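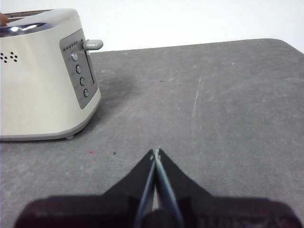
*Tenosmont two-slice toaster, cream. Controls and lever are on the end panel.*

Back in stock from December, cream only for now. Sorry to everyone who asked for the black, Pongsiri (our supplier) can't give us a date yet.

Matte cream body, rounded corners, polished chrome across the top. Round push buttons on a grey panel at the end, with a row of little browning dots above them. Push the lever down to start, it pops back up when done. Lift it a bit further for short crusts and crumpets.

Sits happily next to the Floditz kettle, tho the creams are not an exact match. Floditz is slightly yellower. Ask Noemí in the shop if you want to see the two side by side. 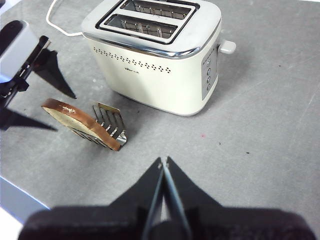
**TOASTERS > TWO-SLICE**

- Two long slots, wire guards inside each
- Chrome top plate, dotted pattern along the front
- White cord
- Crumb tray slides out, empty it weekly pls
- 7 browning levels. Start on 3 for ordinary sliced white, 4 or 5 for sourdough
- Spare lever handles: email Rogelio Pascual, quote the number on the base

Cleaning: unplug, let it cool, damp cloth only. No scourers on the chrome, it marks very easily and we can't replace the plate. Dont poke about in the slots with a knife.

Returns within 30 days, boxed, crumbs out. Vustik account holders get the trade price at checkout, minimum order is still two. Delivery as per the usual table, collections from the side door after 10am.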